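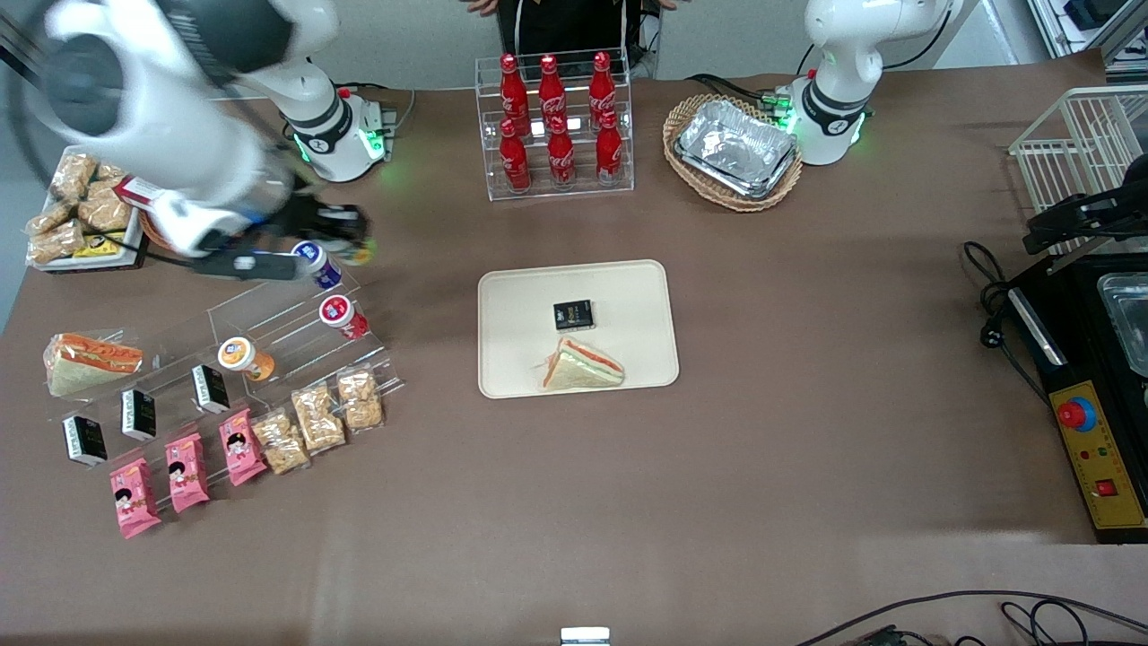
Participants wanted – help us test draft rules for robots near food

Nastard is looking for 40 people to take part in a short study at our Sutmont site. Paid, £900 for the full run of sessions, lunch extra. No robot experience needed, in fact we'd like a good few people who have none.

What it's about
We are writing a code of practice for two-armed robots at serving counters. Snacks, sandwiches, bottled drinks, hot trays. Draft 338 is out for comment now and half of it has never been tried on real people. Things like how close staff may stand while an arm is moving, who is allowed to restart it, where the stop control goes, what happens to a sandwich once a gripper has touched the wrapper.

What you'd do
Stand at the table as the member of staff. Follow the rule card, say out loud when a rule is unclear or daft. Stop the arms when you feel you should – no penalty for stopping, ever. Then a form, then a chat with the team. 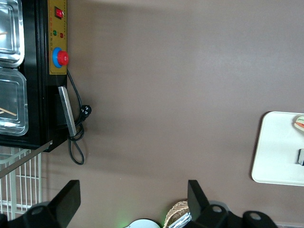 Cable rules need the most work. The draft says leads on the worktop must be tied back and plugs kept out of reach of the grippers, but it doesn't say who checks or how often. Same with hot appliances, section on those is thin. If you've worked in a kitchen, canteen or shop and have opinons, please apply.

You should be
18 or over
able to stand for an hour at a time (stool on request)
happy to be filmed, hands and torso only
free for all sessions in November

Food allergies – tell us on the form. Won't rule you out, we just need to plan for it.

Safety cover is by Vogler, who can halt any session. Expenses are paid through Orkmont, keep your reciepts. You can drop out whenever you like and still get paid for the sessions done.

To apply
Short note, a few lines is plenty, quoting ref 3878. Say what job you do or have done, and any dates you can't make. Send to the Nastard study desk, Sutmont. Replies go out in the order we get them.

Notice posted 15 January 2024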